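ACTA DE LA REUNIÓN DE PRESUPUESTO DE EQUIPOS
Taller de automatización Hidudley
5 de octubre de 2019

Asisten: Jozef Verhoeven (preside), Jessie Jardine (toma notas y, por tanto, tiene la última palabra), compras y mantenimiento. Excusa su ausencia contabilidad, que envía una hoja de cálculo en representación.

1. Acta anterior
Se aprueba la de marzo. Mantenimiento pide que conste que la estantería prometida entonces sigue prometida. Consta.

2. Puesto de dos brazos
Jozef recuerda que el puesto se pagó con el presupuesto del año pasado y que ahora toca decidir si se pide un segundo igual. La tarea de referencia sigue siendo la del vaso y los rotuladores, que en la solicitud original figuraba como «manipulación bimanual de pequeños objetos» y así consiguió la firma.

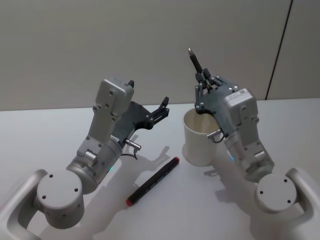
Puesto de dos brazos. Pinza derecha con bolígrafo, junto al vaso.

Compras presenta dos ofertas. Rankin entrega en 40 días e incluye la instalación. Horkotine entrega en 70 y regala una bolsa de herramientas, argumento que mantenimiento encuentra más sólido que el resto de la mesa. Se acuerda pedir a Rankin que desglose el concepto «varios», tercera línea más cara de su oferta.

3. Pinzas de repuesto
Se discute si comprar un juego o dos. Jessie opina que uno es optimismo y dos son planificación. Jozef opina que dos son dinero. Se aprueba un juego ahora y otro con cargo al ejercicio siguiente, con lo que ambas partes se declaran vencedoras.
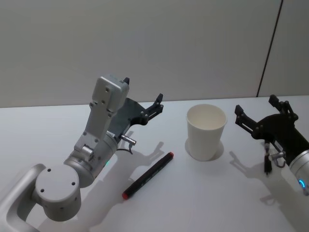
Queda pendiente el cableado. Turnano ofrece mangueras de conexión a 195 euros la unidad, con portes aparte. Mantenimiento asegura que puede hacerlas en casa por menos. Se le pregunta cuándo. Mantenimiento pide que se pase al punto siguiente.

4. Consumibles
Se fija un tope de 200 euros para vasos, rotuladores y bolígrafos hasta fin de año. Compras advierte que los rotuladores tienden a emigrar a las oficinas. Se rechaza la propuesta de atarlos con un cordel, por interferir con la tarea. Los vasos serán blancos y lisos; los estampados del año pasado eran más baratos y ahí se agotan sus méritos.

5. Espacio
Un segundo puesto exige otra mesa y un tramo más de pared gris. La única zona libre es la que ocupan las cajas del primer puesto, guardadas por si había que devolverlo. Vencido el plazo de devolución, se acuerda tirarlas. Jozef quiere conservar una.

6. Acuerdos
Compras: desglose de Rankin y plazo firme de Horkotine por escrito.
Mantenimiento: presupuesto de cables caseros, con fecha.
Jessie: enviar la solicitud del segundo puesto a dirección, sin la palabra «vaso».
Jozef: elegir caja.

7. Ruegos y preguntas
Se ruega que la próxima reunión dure menos. Se pregunta quién hizo tan larga esta. Sin respuesta.

Se levanta la sesión con la estantería aún sin asignar.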